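House rules for a two-arm table

Posted in October

I've been meaning to write down the rules we use when the two arms are running at the kitchen table. They have lived on a sheet of paper by the door at Pulldale for most of a year, and half of them are crossed out and rewritten in different pens. Jacinto Palacios asked for a copy for his group at Girnia, so I typed them up, and I may as well put them here too.

None of this replaces the proper safety standards or your own risk assessment. These are the small working rules that sit underneath.

Before you start

Walk the cables. Lift each arm by hand to the top of its reach and watch the loop between the gripper and the base. If it goes tight anywhere, re-clip it. We lost an afternoon to a connector that had been pulled a little on every run.

Know where the power switch is and keep the way to it clear. One person at the table is named as the stopper for that session. The stopper doesn't hold a clipboard or a phone.

Say the speed limit out loud. Ours is 45 per cent for anything with dishes and 60 for soft things like cloths. I know it sounds silly to say it, but two people have caught a wrong setting that way.

While it runs

Hands stay off the table while either arm is live. That includes picking up spilt rice. Rice is the worst for this, as everyone wants to tidy it. Leave the grains where they fall and note them on the run sheet.

Both arms may be in motion together only if each has its own side. We split the table down the middle, and a handover across the line has to be written into the task beforehand.

Check the wrist camera as well as the head camera when you review a run. They don't tell you the same things.

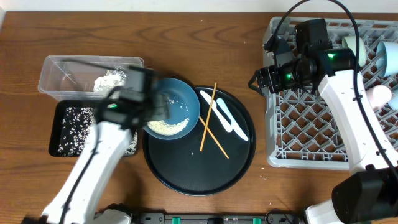
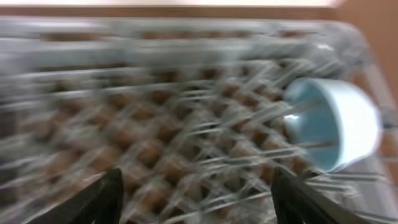

The rack shows up in both views, though the wrist view has only one cup in it, and the wrist view has a lot more blur in it.

When to throw a run away

We used to keep everything and sort it out later. Out of 754 runs in the last batch, too many had notes like "fine I think", and no one could say what that meant. So the rule now is that a run is marked good, bad or unsure within the same session, by the person who watched it. Unsure runs get a second look from somebody else.

Blur alone isn't a reason to bin a run. If you can still follow the gripper and the object, keep it and tick the blur box. If you can't follow either for a good part of the run, mark it bad.

Any contact between the two arms ends the session, even a light one. Power off, look over both grippers, write it up, then decide.

Clearing up

Arms parked, power off at the strip, then food. Rice used in a run goes in the bin and not back in the bag. Dishes are washed before the next session. There's a limit of seven runs between wipe-downs of the table, which Espinoza thinks is too many. We'll probably bring it down.

Jacinto has already sent back one change, about who signs the sheet when the stopper swaps over halfway through. I'll add it when we've tried it for a few weeks.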